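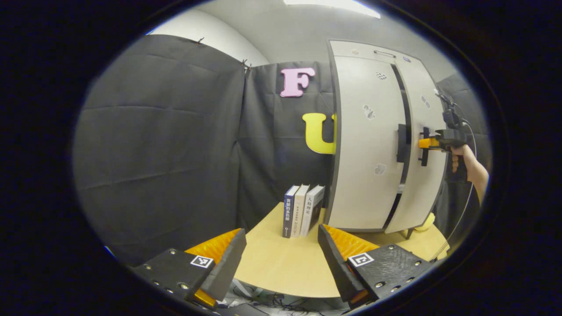
Three books standing on a light wooden tabletop.

Milon Training Ball, size 5

Milon calls this a match-feel ball for clubs on a training budget. We stock it, we've kicked it, and we'd read that line with some care. It is a decent practice ball. Whether it feels like a match ball depends on which match ball you normally use, and the maker doesn't say.

What you get

Size 5, machine-stitched, with a textured outer skin and a butyl bladder. It ships flat, so you will need a pump and a needle, and neither is in the box. The carton says the ball holds its pressure for 10 days. Ours needed air sooner than that, though it had been left in a cold shed. Check it before every session whatever the carton says.

How it plays

On short grass it runs true and the first touch is fine. Hit it hard from distance and it moves a little more than our coaches liked. The goalkeepers complained first. On artificial turf the print began to wear early, mostly around the valve, but the seams have stayed closed.

Compared with the others we sell

The Trastden Club costs more and feels heavier on the foot. If your older squads play their league games with something similar, pay the difference. The Kiani Street is cheaper and tougher, but it bounces low and we wouldn't use it for heading or crossing drills. The Milon sits between the two, and that is the best reason to buy it.

About the "tournament tested" label

We asked which tournament. The reply mentioned a youth event in Dronden and nothing else: no age group, no number of games. We have left the words off our own listing until we hear more.

Details

Size: 5
Bladder: butyl
Stitching: machine
Surfaces: grass, artificial turf
Stock code: 497
Sold as: single ball, or bag of 10
Current stock: 300

Buying a bag

The bag of 10 works out cheaper per ball. The mesh bag itself is thin and the drawcord on ours frayed in its first month, so reuse your old one if it still closes. Next delivery is due in October.

Returns

Unused balls can come back if they haven't been inflated. A ball with an open seam will be replaced. Faded print doesn't count as a fault under the maker's terms, and we think it should.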